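Ma petite table claire

17/09/2025

Je vous en parle depuis July... enfin, depuis juillet, et la voilà : ma table en bois clair ! J'adore ce jaune pâle, ce fil tout fin, et j'y sors déjà tout, à commencer par mon bol blanc et la cuillère en bois (8 euros les 2 chez Cevik, une folie). 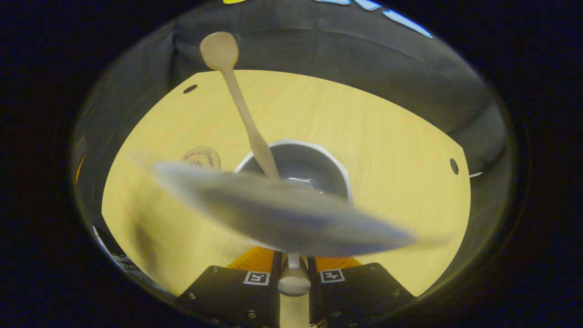 Le bol blanc, la cuillère et le petit rond en bois

Le rond, c'est un cadeau de Thư Triệu, et je crois que je lui trouve une nouvelle place chaque matin. Côté mur, j'ai craqué pour le tissu noir avec des lettres en mousse : du rose, du pêche, du jaune, et un grand M bleu clair que j'aime d'amour. Avec le bois blond, ça pétille !

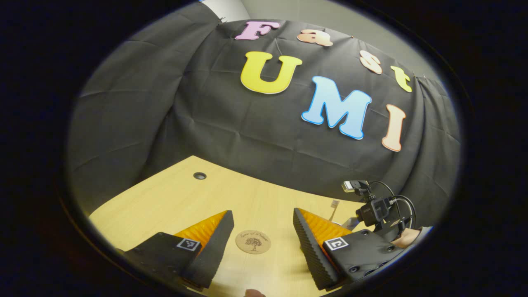

Les lettres pastel sur fond noir

Prochaine étape : la lampe. Zakhar Hrytsenko m'en conseille une de chez Skikard, je vous raconte bientôt.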